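Can a machine tidy your cupboard yet?

Wednesday, January 2, 2019

Every January I get the same question from readers, usually right after they've packed away the Christmas decorations and seen the state of their shelves. When can a robot do this for me? Lalit Solanki wrote in from Ponden to ask it again (hi Lalit!), so I've had a proper think, cup of tea in hand.

Short answer: bits of it, slowly, if you've set things up nicely first. Putting one thing on one shelf is the sort of job a gripper can learn. Doing the whole cupboard while you're at work is a fair way off, I reckon.
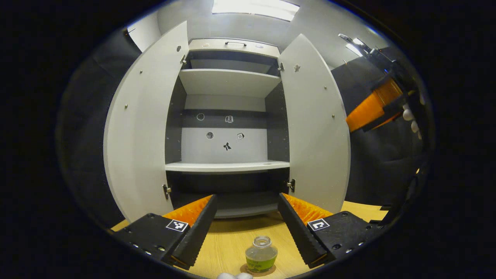
Glass is where I get nervous. You and I pick up a jar and know straight away how hard to squeeze, and we'll shift our grip halfway up without thinking. A machine has to work that out, get past the doors, miss the shelf above and then let go gently. My favourite colour of food dye went all over the bench last winter and that was me, with two good hands, so I'm not throwing stones.

Some tips that help whether it's you, the kids or a machine doing the putting away:

Open both doors all the way before you start. Half-open doors get bumped.

Keep 2 or 3 finger widths between jars.

Put a coaster or mat under anything made of glass.

Clear a landing spot on the table first, then empty one shelf at a time.

Books are a different kettle of fish. They're tougher than glass, but they slide about, and a thin paperback lying flat is a pain to get a fingertip under. My neighbour Bernd Nolte has 351 of them in his spare room and he still shelves every one himself. His trick is to turn the top book slightly so there's a corner to grab, and I've pinched it for my cookbooks.
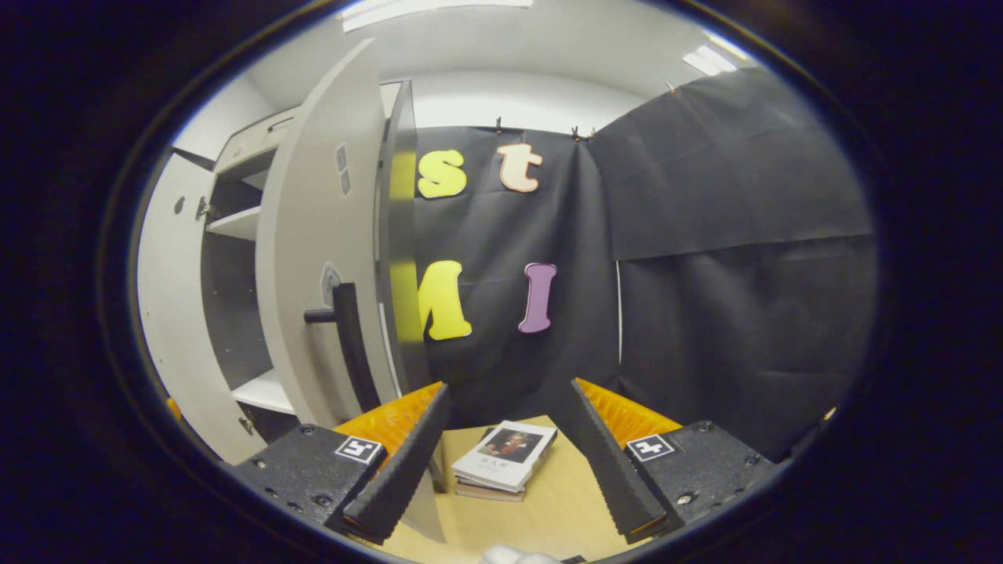 Small stack, top book on an angle, cabinet open and waiting.

Laundry? Don't hold your breath. Fitted sheets have beaten me for years and I'd love to see a robot have a crack at one. If you've got a gadget at home that does a real chore (vacuums count, just!), drop me a line and tell me what it gets stuck on. Next time: getting candle wax out of a tablecloth.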